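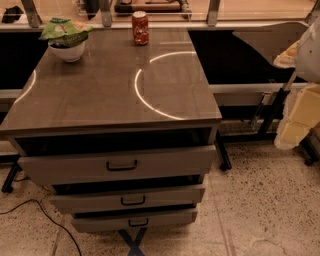 Getting a home-built robot to open and close drawers

I've wanted a robot that can work a drawer ever since I started building mine in July, and after a lot of evenings at the shared shop in Prustirthorpe I have a setup I'm happy with. It runs on a Vurnent controller with two hobby arms and a head camera looking down, but most of this should carry over to whatever you've got.

Start with the cabinet. Get one with plain, squared-off bar handles, the same on every drawer, mounted in the center. I began on a dresser with little round knobs and lost two weeks to it (the fingers just slid off, over and over). Black handles on gray fronts are great for the camera, because the color change is so strong that even my clumsy detector picks them up.

Next, stop the cabinet from moving. An empty one weighs next to nothing, and the arm will happily drag the whole thing toward itself. Mine has 10 pounds of sand in the bottom drawer for the pulling runs – double bagged, please learn from me – and I take it out again when I'm only testing the camera.

Now teach the closing first. I know, opening is the fun part! But closing is just a push with a flat hand, and you find out quickly whether your heights are right. Pull all three drawers partway out by hand, with the top one out farthest, and have the robot shut them from the top down. If you leave the top one for last, the arm has to reach under it for the lower two, and that's where I kept banging the wrist.

For opening, go slowly:

Line the gripper up level with the bar.
Move in until the fingers are past the bar, then close them.
Pull back 5 mm and stop. Check the motor load.
If the load looks normal, pull the rest of the way in a straight line.

That little stop in step three saved my gears more than once. I cap the pull speed at 50 mm per second and haven't felt any need to go faster.

A word on light. If your cabinet has a glossy top like mine, a ring light overhead will show up in it as big bright arcs, and my detector was convinced for days that one of them was a handle. I ended up masking out the whole top in Sonon before the handle search runs. Matte contact paper would work too, I just didn't have any.

Once it's going, put a few things on top. I like a small bowl with a snack bag in it and a drink can near the back. A can is a good tattletale: yank a drawer too hard and over it goes. Fionnuala Hegarty, who shares the bench with me, uses a full can. I'm not that brave.

My last long session was 109 pulls on the top drawer, and the only fix afterward was one loose screw on the left finger. Next up is the Thevar wrist, which should let me come at the bottom handle from a better angle. I'll post the settings when I have them.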